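Ludoteca Grusta
Préstamo de juguetes: preguntas frecuentes

Inicio > Servicios > Préstamo > Preguntas frecuentes

¿Quién puede sacar juguetes en préstamo?
Cualquier persona adulta con carné de la ludoteca en vigor. El carné es familiar: con uno solo pueden venir a recoger y devolver todos los adultos que figuren en la ficha. Los menores de edad pueden elegir los juguetes, pero el préstamo lo firma siempre un adulto.

¿Cuánto cuesta el carné?
La cuota anual es de 57 euros por familia y se paga en el momento del alta, con tarjeta o por transferencia. Se renueva cada septiembre. Las altas posteriores a marzo pagan la mitad.

¿Qué hay en el fondo?
El catálogo tiene 155 lotes. Un lote puede ser un juego de mesa, un vehículo, una caja de construcción o un conjunto de piezas que se presta completo, como las cocinitas y los alimentos de juguete. No prestamos peluches ni material de piscina.

¿Cuántos lotes me puedo llevar y durante cuánto tiempo?
Hasta dos lotes por carné, durante cuatro semanas. Se puede prorrogar una vez si nadie ha reservado el lote. La prórroga se pide en el mostrador o desde la ficha del catálogo, antes de que venza el plazo.

¿Cómo se cuentan las piezas?
Cada lote lleva una hoja con la lista de piezas. Se revisa al salir y al volver, en presencia de la persona que lo recoge. Los conjuntos de alimentos son los que más piezas pierden, sobre todo las pequeñas. Le recomendamos guardarlos en su bolsa cada vez que se termine de jugar.

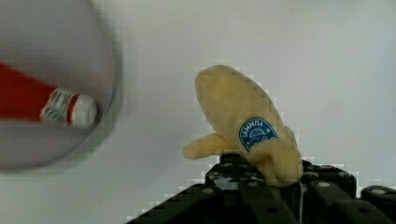
Plátano de juguete con pegatina ovalada azul.

He perdido una pieza. ¿Qué hago?
Avísenos al devolver el lote. Si la pieza es sustituible y el juego se puede seguir usando, no se cobra nada. Si el lote queda inservible, se abona el precio de reposición que figura en la hoja de piezas. Las piezas que aparezcan más tarde se pueden dejar en el buzón de la entrada, dentro de un sobre con el número de lote.

¿Tengo que lavar los juguetes antes de devolverlos?
Sí, una limpieza básica. Para el plástico duro basta un paño con agua templada y jabón neutro. Las piezas de espuma no se sumergen, porque tardan mucho en secar por dentro y cogen olor. La madera se limpia con un paño apenas humedecido. Las telas se devuelven sin lavar y nos encargamos nosotros. No use lejía ni alcohol en piezas pintadas.

¿Se pueden mezclar los juguetes con vajilla o comida de verdad?
Preferimos que no. Los alimentos de juguete se manchan con facilidad, y las salsas y el café dejan marcas que luego no salen. Si los niños quieren usar platos o tazas de casa, retire antes los restos de comida y separe las piezas del lote al acabar. 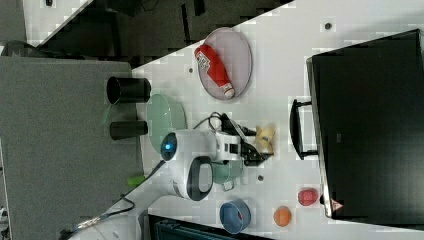 Platos, taza y kétchup sobre una mesa blanca.

¿A partir de qué edad son adecuados?
La edad recomendada aparece en la ficha de cada lote y es la que indica el fabricante. Los lotes con piezas pequeñas están señalados en el catálogo y no se prestan a familias que solo tengan inscritos menores de 3 años. Conviene revisar las piezas en casa de vez en cuando: si alguna está rota o tiene un borde suelto, retírela y guárdela para entregarla.

¿Cómo reservo un lote que está prestado?
Desde la ficha del catálogo, con el botón Reservar. Cuando el lote vuelva recibirá un mensaje y tendrá 4 días para recogerlo. Pasado ese plazo, la reserva pasa a la siguiente familia de la lista.

¿Qué ocurre si me retraso?
No hay multa. El carné queda bloqueado tantos días como dure el retraso, contados desde la devolución. Con tres retrasos en un mismo curso se pierde el derecho a prórroga hasta septiembre.

¿Hay préstamo para escuelas y asociaciones?
Sí, con el carné de entidad. El plazo es el mismo, pero se pueden sacar más lotes. La solicitud se hace por escrito con una semana de antelación.

¿Aceptan donaciones?
Aceptamos juegos completos y en buen estado, previa consulta. No podemos recoger a domicilio. En diciembre no se admiten donaciones por falta de espacio en el almacén.

¿Cuál es el horario?
El mostrador de préstamo abre de 16:30 a 20:00. En agosto está cerrado, y los préstamos que vencen ese mes se prorrogan automáticamente hasta la reapertura.

Volver a Servicios
Consultar el catálogo
Normas de la sala de juego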